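Invented Worlds: Reading Fictional Chronicles
Notes for session 5

Set reading: Esko Lindqvist, The Flesau Cycle, Book 3, plus the appendix on the river wars. Yes, the appendix. That is where he put the plot.
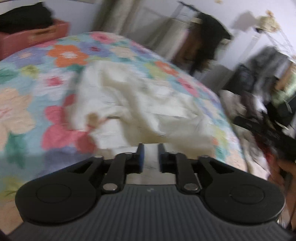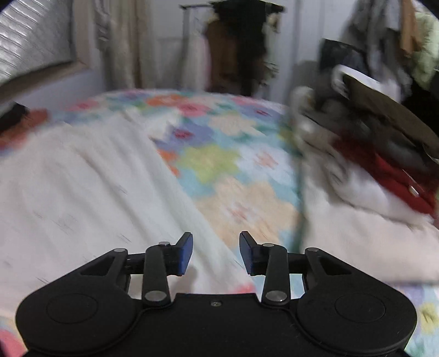 1. Who is telling us this?

The history of Flesau comes to us through a court chronicler named Huster, who served three kings and found each of them to be the wisest man who ever lived. Keep this in mind when he describes the siege of Putano as "brief and merciful." By his own dates it lasts 67 days, and he spends most of them on the menu at the royal camp.

Compare the ferrymen's song in chapter 5. Same siege, different side of the wall, no menu.

2. The river wars in outline

– The northern lords close the fords at Putano and tax the grain boats.
– The king marches in November, against all advice, including that of his horse (see the dream passage).
– Putano falls. Huster credits the king's courage. The song credits a gate left open.
– The ferrymen go upriver and found the free towns, which Huster never mentions again.

Learn the order of events. Essays that put the founding of the free towns before the siege will be returned with a sad little mark in the margin.

3. The problem of the 2000 years

Lindqvist gives Flesau 2000 years of history in which the plow does not change at all. Aarne Harju, in the essay in your packet, calls this "the long afternoon" and argues that the stillness is Huster's doing: a chronicler paid by a dynasty has every reason to make the world look finished. I find this persuasive for the first half of the essay. In the second half Harju starts on the coinage, and you may skim.

Räsänen's reply is shorter and ruder. She thinks Lindqvist just didn't care about plows.

Terms to know: frame narrator, false document, annal, invented source.

For next time: read the abdication chapter twice, once believing Huster and once not. Bring one page on a moment where the two readings disagree. One page means one page – I have seen what you people do with margins.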